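Punix Sort-and-Drop Cubes, set of three (cream, light blue and pink)

Item 3205 | Sold by Pacheco Play & Learn

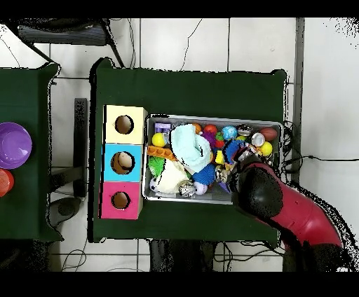

We have carried these cubes for so long that we sometimes forget to talk about them properly, and then a parent or a preschool teacher calls up with a question and we remember how much there is to say! So we have finally given them a page of their own, with everything we usually end up explaining over the phone.

The idea is as simple as can be. Each cube has a round hole, and small things go through it. You set out a tray of balls, blocks and bits of cloth, and the children decide what goes where. Some will sort by color for a whole morning. Others want all the spiky balls in one cube and every smooth one in another (a perfectly good system, we think), and the littlest ones mostly want to put one yellow ball in and take it out again, over and over, until snack time.

What comes in the set

Three cubes, one each in cream, light blue and pink. The trays, cloths and toys are sold separately, and many of our customers already have a drawer full of things that will do nicely.

Setting them up

Push the cubes right up against each other in a row, with the tray alongside where everyone can reach it. We like a plain tablecloth underneath. Dark green is our favorite in the showroom, as the pale cubes stand out so well against it, and a ball that lands on cloth doesn't run off nearly as fast as it would on a bare tabletop. If you have a second little table, pull it up next to the main one for bowls and cups, so the big table stays clear for the game.

What to put in the tray

A real mixture is best, and a full tray is more fun to dig through than a tidy one. Spiky balls are always the first to be picked up, so do have more than one. A ball patterned like a globe is lovely to talk about, a small football shape gives them something that isn't quite round to puzzle over, and a building brick with studs on top feels different again. Please don't leave out the fabric! A crumpled cloth takes more patience to feed through a hole than any ball does, and we have seen children get so absorbed in pushing one in, corner by corner, that they never noticed lunch being put out.

Test your own toys against the holes before you hand them over, particularly the football shapes and anything with long bristles. And small pieces are still small pieces, so keep a grown-up at the table and leave the little blocks out for children who put things in their mouths.

If you would like us to fill a tray for you, ask for the Pokari Mixed Handful. The contents change with what we have on the shelves, so no two are quite alike, but you can tell us if you'd prefer more balls or more blocks and we will do our best.

Care

Wipe the cubes with a soft damp cloth and let them air dry with the holes facing up. Don't soak them, please, and don't put them in the dishwasher. Spiky balls can go in a bowl of warm soapy water and be rinsed under the tap.

Price and delivery

Set of three cubes: $54
Set of three with the Pokari Mixed Handful: $99

Orders placed by 29th March will go out with the spring delivery. After that the next batch isn't due until August, and we would hate for anyone to be caught out by the wait. You are also very welcome to collect from our Brorkham shop, where a set is usually out on the table and you can try it for as long as you like.

Replacement cubes are sold singly in all three colors under item 794. Tell us the color when you order.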